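Workshop tips: when the machines move in next to you

Updated 2025-02-11

We pack and sort for Hagedorn in the old unit at Pestville. Since April part of the sorting has been done by two arms, and a few of us teach them by doing the job by hand with a gripper tool that records how we move. These are notes for anyone starting on that side, or on the benches next to it.

Clear the table before the first run. Tape, cups and pens all end up in the recordings, and then somebody has to throw the run away.

Work at the speed you would keep up all day. New people go too fast because they think they are being timed. A run that is a bit slow is fine. One with a fumble in it goes in the bin.

Close the fingers on the thickest part of the item. With fruit and anything else round, come in level and stop as soon as it holds. Squeezing harder marks the skin and the arm will learn to do the same.

Wipe the finger pads with a damp cloth at every break, then a dry one. No spray cleaner on them — it leaves a film and things slide. Spray is all right on the tabletops.

Keep the printed markers clean and flat. If a corner lifts, change the whole marker. Spares are in the Wornent folder with the job sheets.

Swap hands or swap jobs after 80 runs. The target is 200 a shift between two people, so there is no need for one person to do the lot. Sore wrists were the main complaint in the first month and the rota was changed for it. Put it in the book if yours hurts, even if it goes off overnight.

Hours. Nobody on the benches lost any when the arms came in, but the work did shift. There is less lifting, and more checking and clearing jams. The late sort went from 5 people to three, and the other two went over to recording. Ask for the Kurska training day early, as you need it before you can reset an arm yourself.

Chairs go back under the desks when you get up. Several people are usually on their feet with their eyes on what they are holding, and a castor behind the heel is a nasty one.

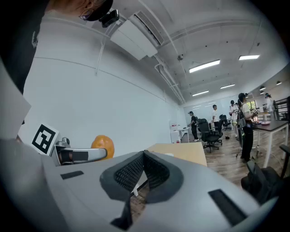
A reader at another site wrote in to say the rota only works if the bench people are allowed to say no to a recording shift. At theirs it was handed to whoever was newest, and after a while they had tired hands and poor runs. Ours is by sign-up, two weeks ahead, and so far it has filled.

Last thing at night, put the tools back on charge and hang the job sheets up. Leave the lights on over the arms if the late sort is still running.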